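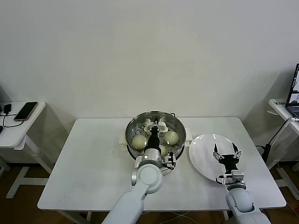 蒸したまんじゅうは、蒸し器からいつ皿に移せばいいですか。

火を止めるか電源を切るかして、ふたを少しずらし、2分待ってから移します。

Nimden 蒸しまんじゅう記録集
バージョン 2
最終更新 2019-10-09

概要

Nimdenは、家庭や小さな台所でまんじゅうを蒸し、皿に取り出すまでの手順と結果を文章で書きとめた記録集です。まとめているのはTretgateという台所道具の勉強会で、勉強会といっても半分以上の時間は食べています。

寄せられた記録は392件、重複と判読不能のものを除いて収録したのは355件です。除外分でいちばん多かったのは「おいしかった」とだけ書かれたものでした。おいしかったのなら何よりですが、列が足りません。

収録対象は白い生地の蒸しまんじゅうに限っています。中身は問いません。肉、あん、野菜、何も入っていないもの、それから「冷蔵庫の残り」と書かれたものがあります。最後の分類については問い合わせをいただいても、こちらもそれ以上のことを知りません。

ファイル構成

kiroku.csv　本体。一行が一回の蒸し作業です。
sara.csv　取り出しと盛り付けの記録。kiroku.csvと番号で対応します。
dougu.csv　使った道具の種類と材質。
kakunin.csv　二人以上で読み直した100件の番号一覧。
yougo.txt　用語の統一表。「せいろ」「蒸し器」「蒸すやつ」をどう扱うかで会合が一回つぶれた結果の産物です。

文字コードはUTF-8、区切りはカンマです。メモ欄に読点が大量に入っていますが、全角なので壊れません。半角カンマを愛用する方が一名いらっしゃったため、その方の行だけ引用符で囲んであります。

kiroku.csvの主な列

bangou　通し番号。欠番あり。詰め直す予定はありません。
dougu_id　道具の番号。dougu.csvを参照。
mizu　水の量。単位はミリリットルですが、「いつもの線まで」という回答はそのまま残しました。
kosu　一度に入れた個数。
shikimono　敷いたもの。紙、布、白菜の葉、なし、のいずれか。
jikan　蒸し時間。単位は分。
futa　ふたの扱い。最後まで閉じた、途中で開けた、開けたことを否定している、の三種。
kekka　仕上がり。記入者の言葉のまま。

futa列の三つめの値は冗談で入れたのですが、使う人がいたので正式なものになりました。検索のときは値をhiteiとしてください。

道具について

dougu.csvには、竹のせいろ、電気式の蒸し器、鍋に目皿を落としただけのもの、炊飯器の付属品などが並んでいます。メーカー名の欄は設けていません。性能比較に使われると、道具より先に記入者同士が険悪になるからです。

鍋と蒸し器の区別は、思ったほど簡単ではありませんでした。深い鍋に穴のあいた底板を入れれば蒸し器になり、底板を抜けば翌朝にはみそ汁が入っています。バージョン1では両者を別の道具として数えたところ、同じ鍋が一軒の家に二つあることになっていました。現在は、まんじゅうを蒸している時点での姿で分類しています。
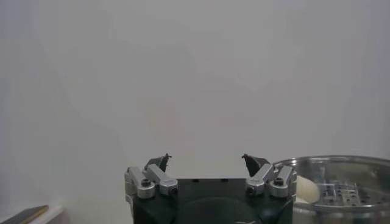

図　ステンレスの鍋

材質の欄は、本体、かご、ふたの三つに分かれています。ふたについては、ガラス、金属、竹、皿で代用、の順に選択肢を置きました。皿で代用した方の記録は読みごたえがあり、とくに取っ手のない熱い皿を外す段のメモは長文になっています。材質が分からない場合は空欄で構いません。「銀色」と書かれたものは、こちらで推測せず「銀色」のまま置いてあります。

記録の集め方

記入用紙はTretgateの会合で配ったものと、食材店Drurアの、と書きかけて直すのを忘れた版が一時期出回りました。正しくはDruriaです。店の名前を間違えた紙をその店のレジ横に置いてもらっていたわけで、先方からは特に何も言われず、そのほうがこたえました。

用紙は蒸し終わってから書いてもらう決まりです。蒸している最中に書くと、湯気で字がにじむうえ、jikan列に用紙を書いていた時間が加算されます。それでも途中で書いたと思われる行にはメモ欄に「波打ち」とあります。紙の状態の話で、生地の話ではないので取り違えないようお願いします。

転記には表計算の雛形Stricklandを使いました。日付らしき数字をすべて日付に直してくれる親切な雛形で、個数の「2-3」が軒並み春先の日付になりました。該当行は紙に戻って直してあります。直し漏れを見つけた方はご連絡ください。

sara.csv：取り出しと皿

蒸すところまでの記録は世の中にたくさんあります。そこから皿に届くまでの短い距離については、書き残す人がほとんどいません。sara.csvを独立させたのはそのためで、この記録集で手間がいちばんかかっているのもここです。

列は、取り出しの道具、取り出す順番、皿の種類、皿の位置、間隔、底の状態の六つです。

順番については「手前から」「右から」「取りやすいものから」「いちばん大きいものを自分の皿へ」などの回答があり、最後のものは後から統一表に加えました。かごの縁に手が当たりやすいという声が多く、縁から離れたものを先に取る人と、縁際のものを先に片づける人に分かれています。両派とも相手の方法を一度は試したと主張しています。

皿の位置は、蒸し器から見てどちら側に置いたかを書く欄です。利き手の側に置く人が多いだろうと予想して作ったのに、回答の多くは「空いていたところ」でした。台の上にふた、皿、布巾、電源コード、読みかけの郵便物があると、利き手の意向はあまり通りません。
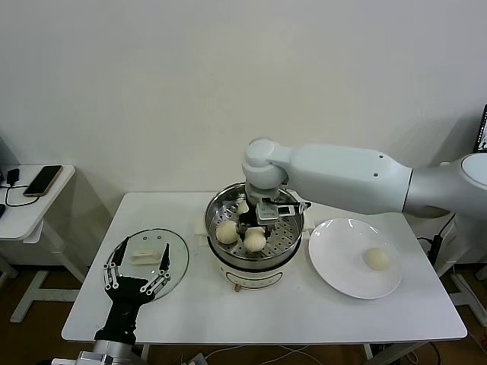
ふたの置き場所を別の列にしてほしいという要望は、以前から来ています。外したふたは内側に水滴がついているので、伏せて置けば台がぬれ、上向きに置けば水がたまって持ち上げるときに袖がぬれます。記入者の多くは台か袖のどちらかをあきらめており、その選択が仕上がりに影響するかどうかは今のところ分かりません。バージョン3では futa_okiba という列にする予定です。

間隔の列には、皿の上でまんじゅう同士をどのくらい離したかが入ります。くっつけて盛ると表面の皮がはがれるという報告があり、はがれた皮だけ先に食べたという報告もあります。後者は底の状態の列に書かれていたため、メモ欄に移しました。

底の状態は、きれい、湿り、はがれ、敷紙ごと、の四段階です。「敷紙ごと」は紙がついたまま皿に載せた場合を指し、食べたかどうかは問いません。問わないと書いてあるのに答えてくださった方もいます。

使い方の目安

蒸し時間と個数の関係をざっと眺めるにはkiroku.csvだけで足ります。盛り付けまで見たいときは、bangouでsara.csvと結合してください。片方にしかない番号は、蒸したあと皿を経由せずに食べられた回です。欠損として扱うか結論として扱うかは利用者におまかせします。

初めて触る方にはkakunin.csvの100件をすすめます。書き方がそろっていて、単位の抜けがありません。その分、メモ欄の味わいは少し落ちます。

向いていない用途

味の順位づけには使えません。kekka列は記入者の言葉そのままで、「ふつう」が最高の賛辞である家と、そうでない家が混ざっています。

食品の安全基準の代わりにもなりません。肉の入ったものは、中まで火が通ったかを各自で確かめてください。この記録集には「たぶん大丈夫」という値が残っていますが、採用しないでいただきたい値です。

標高の高い土地、業務用の大きな蒸し器、冷凍の状態から蒸した場合の記録はごくわずかです。また、失敗した回は用紙が出てこない傾向があり、全体として現実より少しふっくらしています。

既知の不具合

水の量が0の行があります。記入漏れと思って問い合わせたところ、本当に入れ忘れた回でした。修正はしません。

同じ文面のメモが続く箇所があります。家族で一枚を写したものと見ていますが、個数がそれぞれ違うため重複とは判定していません。

yougo.txtの「ふかす」と「蒸す」は同義としています。異論のある方が用紙の裏に書いてくださった説明は、本体より長いので別に保管しています。

変更履歴

バージョン 2　sara.csvを追加。鍋と蒸し器の分類をやり直し。Druriaのつづりを修正。
バージョン 1　最初の公開。列名がすべて「列」でした。

利用条件と連絡先

記録は出典としてNimdenの名前を添えれば、自由に使ってかまいません。訂正や追加の用紙は、Tretgateの会合に持参いただくか、Druriaのレジ横の箱に入れてください。次の回収は11月です。油じみのある用紙も受け付けますが、数字の上だけは避けてもらえると助かります。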